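How to Write Your First Live Show Review
Posted 11/09/2020 by Sylvie Turcotte

Reviewing a record is easier than reviewing a show. You can play the record again. A show goes past you once, and most of the work is in what you do before it starts and in the hour after it ends. These are the steps I give new writers at Bremidora.

What you need

A small notebook, two pens, earplugs, and a word limit. Get the limit from your editor before you go. Ours is 4 paragraphs for a club show. If you are writing for yourself, set one anyway.

Step 1: Listen beforehand

Play the band's latest album twice, and one older record once. You don't have to know every song. You want to recognize the singles and have some idea of what the rhythm section usually does, so you will notice when the live version is different. When Jaxon Wong covered Helirthorpe for us in April, he caught that the slow song had lost its second verse. Most of the crowd missed it.
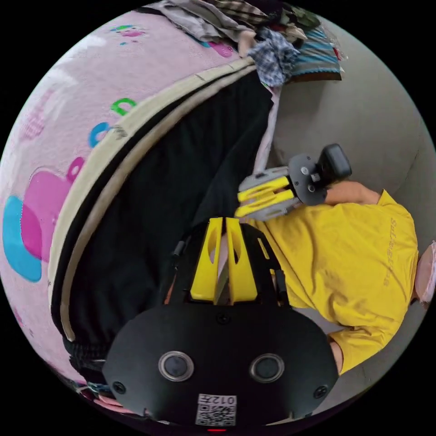 Notes taken in a dark room have to be short. Write one or two words per song, starting a new page for each, and number the pages as you go. Put the number in the same corner every time, large enough to read when the notebook is the wrong way up. The little label in the photo has 012 on it upside down and mirrored, and it can still be worked out, but a hurried 6 or 9 in ballpoint can't. Underline your sixes and nines.

Step 2: Pick two places to stand

Spend the first half of the set near the sound desk, where the mix is usually best. Then move to one side, closer to the stage, and watch how the players cue each other. At the Ouellet, which holds 956, the left side is better for drums and the bar end is too loud with talk to be any use after the opener.

Step 3: Write down sounds before opinions

"Great guitar tone" will mean nothing to you the next morning. "Guitar thin, lots of echo, drops out before chorus" will. Solange Kowalchuk marks anything that surprises her with a star and builds the whole review from the starred lines. It's a good habit – I have borrowed it.

If you don't know the name of a song, copy down a line of the lyrics and look it up later. Don't guess.

Step 4: Draft the same night

Give it 24 minutes, with a timer. Don't fix sentences. Get down the order of the songs, the two best moments, the one weak stretch, and anything said from the stage that you plan to quote. Check quotes against your notes, and if you aren't sure of the wording, paraphrase.
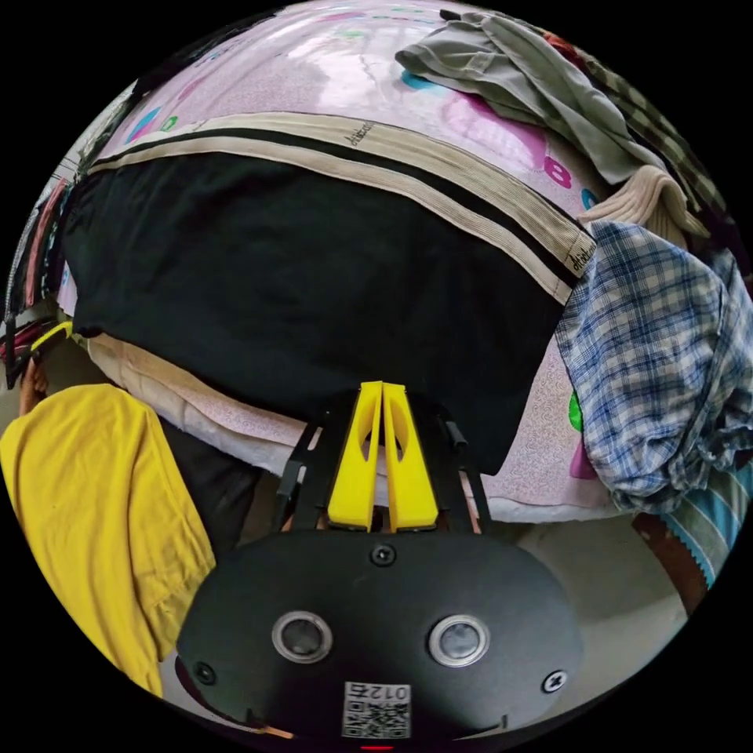
Step 5: Cut it down

In the morning, take out the paragraph about the line outside. Take out the weather. Name the support act and give them at least one full sentence. Brittany Pelletier's first draft on Husmont came to 2,480 words and ran at a quarter of that, and the part that survived was mostly the encore.

Read it aloud once before you send it. Check the spelling of every band member's name against the record sleeve, then put the venue and city at the top.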